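折牛仔裤这件小事

2025年3月30日

这个星期天一直下雨,我没有出门,整理了衣服。我想写一写牛仔裤怎么折。也许你觉得这个题目太小,可是我已经想了好几个月,我的中文老师也说,写小的题目比较容易写长。她说得对不对,看完就知道。

先说明一下,中文不是我的母语。我写的时候旁边一直开着词典。“折”和“叠”这两个字我查了很久,还是不太清楚什么时候用哪一个。我的朋友Lucie Cormier中文比我好,她说衣服用“叠”更自然,可是我已经习惯说“折”了,所以下面两个字都会出现,请大家原谅。

事情从去年十一月开始。那时候我刚搬到Riltstead,房间比以前的小,衣柜也小。以前我有一个很高的衣柜,牛仔裤都挂着,用带夹子的衣架。新房间的衣柜里面只有一根短的横杆,挂了大衣和衬衫以后,就没有地方挂裤子了。下面有一个抽屉,深21厘米,宽53厘米。我用尺子量过,所以记得很清楚。我所有的裤子都要放进这个抽屉。

第一次我把裤子一条一条平放进去,放得很高,抽屉关不上。我用膝盖顶着关,关上了,第二天打不开。最后我把上面的抽屉整个拿出来,从上面把手伸进去,才把一条裤腿拉出来。那天上班我迟到了。

后来我问了Botond Szabó。他以前在一家叫Grullum的二手衣服店工作,每天要整理很多裤子。他告诉我,折得不好,大部分时候是因为第一步不好。很多人拿起裤子,在空中抖两下,就马上对折,里面的口袋布还是皱的,裤腿也扭着。他的习惯是先把裤子完全铺开,放在一个平的地方,用手掌从裤腰往裤脚的方向抹平。他说“抹平”的时候,手在空中慢慢地动,好像真的有一条裤子在他面前。

我开始的时候在床上铺。床不好。床是软的,手一压,布料就陷下去,这边平了那边又起来。地板比较好,可是我的腰不喜欢地板。硬的、光滑的台面最合适,高度差不多到肚子,东西不要太多,旁边留一点地方放篮子。 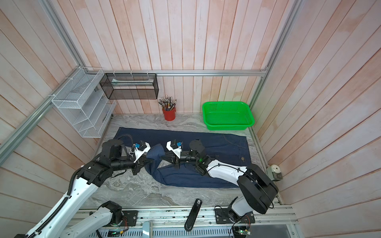 深色的牛仔布,左边的一条裤腿已经翻过来,团在一起。后面是绿色的塑料篮子和红色的杯子。

折裤子有好几种方法,我都试过,下面一种一种地说。

第一种,商店的方法。把一条裤腿对着另一条裤腿叠好,口袋在外面,裤子变成长长的一条。裤裆那里有一个尖角会伸出来,要把它往里面折,这样边就直了。然后从裤脚往裤腰折,一次、两次,变成一个长方形。这个方法做出来最漂亮,放在架子上很整齐。缺点是你想拿最下面的那一条的时候,上面的全部会倒。我每次想穿的都是最下面的那一条,我不知道为什么会这样。

第二种,卷起来。先叠成长条,再从裤脚开始卷,一直卷到裤腰。我旅行的时候用这个方法。牛仔布厚,卷得不紧的话会自己慢慢打开,像一只睡醒的猫。卷得太紧,穿的时候大腿上有很多横的皱纹。我有一次这样去见房东Clifford Melnyk先生,他很有礼貌,一句话也没说,可是他看了我的腿很久。

第三种,立着放。先按照第一种方法做,最后再多折一次,变成一个比较小的方块,可以自己站在抽屉里,像书站在书架上。打开抽屉,从上面看,每一条都看得见。现在我用的就是这种。我的抽屉深21厘米,所以方块的高度要比这个小一点。我试了很多次,裤子长短不一样,折的位置也要换。腿长的裤子,要先把裤脚往上多折一段。

这里我要多说两句裤裆的尖角。在中文的文章里我没有找到它的专门名字。在我家乡,我的祖母叫它“小耳朵”。如果不把小耳朵折进去,方块的一边就会鼓出来,站不稳,倒在旁边的裤子上,旁边的裤子又倒在下一条上。所以我现在每次都先找小耳朵。

还有布料的问题。薄的牛仔布听话,折在哪里就停在哪里。厚的不听话,要用手压一会儿。有弹性的那种,压了以后会慢慢弹回来一点。冬天穿的那种里面带绒的最麻烦,折两次就已经很厚,再折一次就像一个枕头。
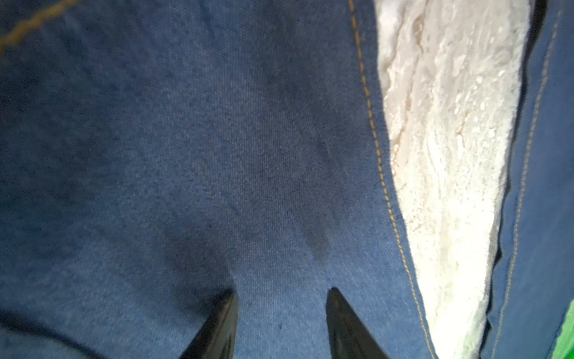
我对带绒的裤子想了一个折中的办法:不立着放,只对折一次,平放在衣柜最上面的隔板上。天气暖了以后,就收到箱子里去。在Riltstead,三月底还不能收,早上走路去车站,风从河那边来,膝盖很冷。去年我收得太早,后来又全部拿出来,箱子里的顺序都乱了。

洗的时候,这种裤子我会翻过来,让里面朝外。这是Botond教我的,他说绒的那一面藏着很多东西,饼干屑、头发、地铁票。我以前不相信,有一次我在里面找到了一张电影票,字都看不见了。晾干以后再翻回去,用手把裤腿里面的绒理一理,不然有的地方压平了,有的地方还是一团一团的。

说到晾,我还有一个错误可以告诉大家。我以前把没有完全干的牛仔裤也折起来放进抽屉,因为外面摸着是干的。可是裤腰、口袋和缝线厚的地方干得慢。过了几天,抽屉里有一种味道,像旧的地下室。我把整个抽屉洗了一遍。现在我会捏一捏裤腰后面缝着皮牌的地方,再把手伸进口袋里面摸一摸,觉得凉,就再等一天。

下面是扣子和拉链。这个问题我和Lucie有不同的意见。她觉得折以前应该把扣子扣好,拉链也拉上,裤腰才有形状。我觉得扣好以后裤腰前面会厚一块,方块不平。我们为这个事情在电话里说了很久,后来她发给我一段录音,是她妈妈说的:扣子扣上,不用讨论。那就扣上吧。我试了两个星期,应该承认裤腰确实直一些,厚的那一块只要朝着同一边放,也没有什么关系。

缝线的方向也可以帮忙。牛仔裤的缝线常常是橙黄色的,在深色的布上很清楚。铺平的时候,看侧面的缝线是不是直的。如果它弯到前面来,说明裤腿扭了,要拉一拉裤脚,把它转回去。有一些裤子洗了很多次以后自己会扭,怎么拉也回不去。我有一条Lévesque的就是这样,左边的裤腿总是往里面转。这条裤子我穿了很多年,现在只在家里穿。 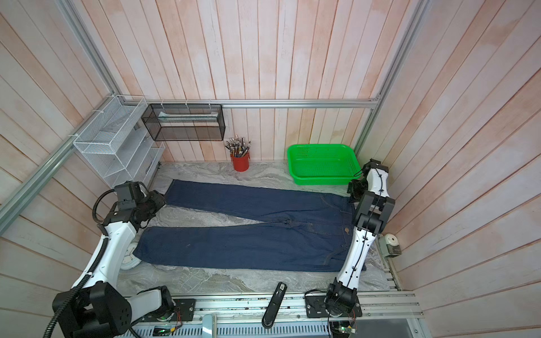 铺平的样子:裤腿朝左,裤腰朝右,能看到橙黄色的缝线和一颗小铜扣。

铺平以后我喜欢先等一下,不马上折。这个时候可以检查裤子:口袋里有没有纸巾,裤脚的线有没有断,膝盖是不是已经变薄了。我今天发现一条裤子的口袋底有一个小洞。怪不得上个月我总是丢硬币。我把它放到另外一边,等着缝。针线在厨房的抽屉里,不要问我为什么在厨房。

关于篮子,我也想写几句。我以前用布的篮子装洗好还没有折的衣服,布篮子很软,装满以后会歪,里面如果有一点湿,也不容易散掉。后来换成塑料的,四面有孔,硬的,可以放在台面上,也可以放在地上。颜色我选得不好看,店里只剩下那种颜色。可是它轻,脏了用水冲一下就行。搬家的时候它也很有用,我用它装了锅盖。

墙上挂的那种铁丝网架子我也喜欢。小房间里,台面很宝贵,能挂起来的东西都应该挂起来。笔、剪刀、小刷子可以站在一个杯子里,抹布叠好放在网架里。我认识的Harvey MacPherson不同意,他觉得墙上挂东西看起来像工厂。他家的墙是空的,所以他家的桌子上没有地方放一杯茶。我去做客的时候一直把杯子拿在手里。

今天下午我把抽屉里的裤子全部拿出来,重新折了一遍。外面下雨,收音机里有人在讲怎么种土豆。我折得很慢。有一条是在Skurton的市场买的,卖裤子的人说这种布越穿越舒服,要有耐心。我买回来的时候它硬得可以自己站在地上,现在已经软多了,可是裤腰还是紧,这可能不是布的问题。

我决定送走4条。不是坏的,是我不再穿的。一条太短,一条太大,还有两条颜色差不多,我每次都选另外一条,它们一直在等。送走以前我也把它们折好了,小耳朵折进去,扣子扣上。Botond说二手店收到折好的衣服会很高兴,因为大部分人是用塑料袋一团一团地送来的。

有读者上次在留言里问我,折一条要多长时间。我没有量过时间。开始的时候很慢,要想下一步是什么,折完一看不对,又打开。现在手自己会做,我可以一边折一边听收音机。如果你刚开始学,我建议从一条旧的、薄一点的裤子开始,厚的留到后面。裤腿长的也留到后面。还有,不要晚上很累的时候学,我那样学过,最后把裤子扔在椅子上,在椅子上放了一个星期。

抽屉现在可以用一只手关上。左边还空着一点地方,我想放围巾,可是围巾怎么立着放,我还没有想出来。Lucie说可以卷,我怕它会散开。如果哪一位有好的办法,请写在下面的留言里,写得慢一点、简单一点,我会带着词典来看。

下一次我可能写毛衣,或者写那张有小洞的口袋怎么缝。先要去厨房找针。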